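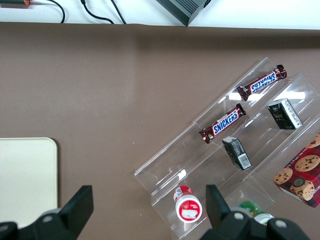 Does a tiered rack save space on a small work surface?

It saves depth but costs access: more items fit in the same depth of table, and the items on the lower tiers take longer to reach and return.

4.2 Surface layout and rack placement

We treated the work surface as two zones. The covered zone holds everything belonging to the sorting task, and the uncovered zone behind it holds whatever else has to stay on the table. In Figure 7 the covered zone is the flat brown surface and the uncovered zone is the white tabletop beyond it, where black cables and a dark gray device are located. The clear acrylic tiered rack stands on the right, and a cream-colored board with rounded corners lies flat at the lower left.

Placements were coded by zone and, for items on the rack, by tier. Of 259 coded placements, 84 were made directly on the covered zone and the remainder on the rack. No placements were coded in the uncovered zone. Thibault Rey coded the full set, and a second coder repeated 31 placements drawn at random. Disagreements concerned items resting against the front edge of a tier - these were assigned to the tier bearing the greater part of the base.

Rack position was held constant within a session. An earlier layout, tried in March, put the rack at the center of the covered zone and left too little flat area on either side for the board. Moving the rack to the right removed this conflict, at the cost of a longer reach from the left side of the table. The effect of reach on return time is treated separately in Section 4.3.

Figure 7. Work surface with the rack on the right.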